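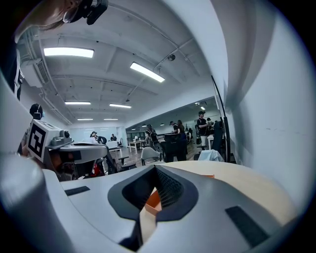 4. Surface finish and staining of the limestone

Figure 4. Light-grey gripper with a V-shaped notch, and a light beige tabletop.

4.1 Choice of stone and finish

The stone studied in this section is the compact limestone from the Landach quarry. It is sold mainly for floors and window sills, and in recent years also for kitchen worktops. The bed used for worktops is fine in grain, with thin clay seams that follow the bedding. Blocks are normally cut across the bedding, so that the seams appear on the face as narrow dark lines. The sawyers at the quarry call these lines "threads", and we keep the word in this paper.

All slabs came from one block, in order to limit the natural differences between beds. From them 200 tiles were cut and then divided into groups by finish. The first group was honed with abrasive up to grit 500, which leaves a flat and matt face. The second was polished up to grit 3000 and shows a clear reflection of a lamp. Tiles with an open thread at the edge were put aside before the groups were made, and replaced from the reserve of the same block.

It is often written in trade leaflets that a polished limestone stains less than a honed one. The explanation given is that polishing "closes" the pores. We could not find measurements that support this for stones of this kind, and Vilela has already expressed doubt about it in her earlier work on sills. The tests were therefore planned with the finish as the main variable and the sealer as the second.

4.2 Application of the sealer

Half of each group received the impregnating sealer Bikusier, and the other half stayed untreated. The sealer was applied with a lint-free cloth in one direction, left on the stone for the time stated by the maker, and wiped until no film could be felt with the finger. A second coat was given the next day. Tiles were stored on edge, on plastic strips, so that air could reach both faces.

A small difficulty must be reported. On the polished tiles the surplus of sealer is hard to see, and on several of them a greasy haze remained after the second coat. These tiles were cleaned again with the solvent and kept in the group, as a fitter in a private house would most likely do the same. They are marked with an asterisk in the tables of the appendix.

4.3 Staining agents

We used 4 agents: olive oil, red wine, strong coffee and lemon juice. Each was placed with a pipette on the clean face and covered with a watch glass to slow down the evaporation. After the contact time the drop was lifted with paper, without rubbing, and the tile was washed with water and a neutral soap. The stains were judged by two readers, Usman Rind at Grostton and one of the authors, who did not see each other's notes.

4.4 Results and remarks

With olive oil the finish had little influence. Both honed and polished tiles without sealer took a dark round mark, and the mark spread further where it met a thread. On sealed tiles the mark was weak, and in most cases it was gone after washing. The same order was found for coffee and wine, although the wine also changed the gloss slightly.

Lemon juice is a different matter. The acid attacks the calcite itself, and an impregnating sealer stays inside the pores and does not cover the face. Every polished tile was etched, with or without sealer. On the honed tiles the etching was also present, but it was difficult to notice unless the tile was held against the light. For a kitchen this is of practical weight - an owner will accept a honed worktop with light etching much more easily than a polished one with dull rings.

The two readers agreed well on the oil stains and less well on the wine. Most disagreements concern tiles with many threads, where the natural colour already varies. A comparison with the marble from Sampaio, which has no clay seams, is given in section 5.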